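Inicio | Equipos | Brazos y pinzas | Recambios | Servicio técnico

13 abr 2018
Por Ariel Pangilinan

Riltby Dungate: célula de sobremesa con pinza de dos dedos

Riltby vende la Dungate como una célula que «se ajusta sola». Llevo las suficientes instaladas como para leer esa frase con desconfianza. El brazo es bueno y la pinza, correcta. Lo de ajustarse sola depende de lo que uno entienda por ajuste.

La célula cuesta 2.580 euros sin el brazo e incluye pinza, dos juegos de yemas, cableado y el simulador Jakdale. Este último me parecía relleno de catálogo y ha acabado siendo lo que más uso. Antes de tocar la máquina conviene cargar la geometría de las yemas y ensayar la aproximación con piezas tumbadas, que es donde las trayectorias de fábrica fallan más. La altura de la mesa hay que introducirla a mano. El asistente propone una y yo no me la creería.

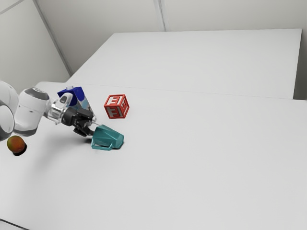

La apertura que viene por defecto es generosa de más. Con objetos de pared fina y asa, el dedo inferior baja tanto que en la mesa real acaba rozando. Subo el punto de aproximación 5 mm, reduzco la velocidad del último tramo y repito el ensayo antes de pasar el programa al controlador. El simulador no sabe nada de yemas gastadas ni de tornillos flojos, así que un ensayo limpio en pantalla tampoco garantiza gran cosa.

Mantenimiento. El manual habla de revisar la pinza una vez al año. En mi opinión es optimista: a los 8 meses ya he visto holgura en las articulaciones de los dedos. Se comprueba con el brazo parado y sin tensión, moviendo cada dedo con la mano. Si baila, se cambia el pasador, que Baert sirve suelto. No hace falta comprar el conjunto entero, diga lo que diga el presupuesto.

Marlene Tremblay, que lleva el taller, engrasa poco y limpia mucho. Después de cambiar las yemas vuelve siempre a calibrar el cero, aunque la pantalla dé por buena la calibración anterior.

La próxima versión del programa está anunciada para julio y promete compensar el desgaste de forma automática. Hasta probarla, sigo recomendando galgas y libreta.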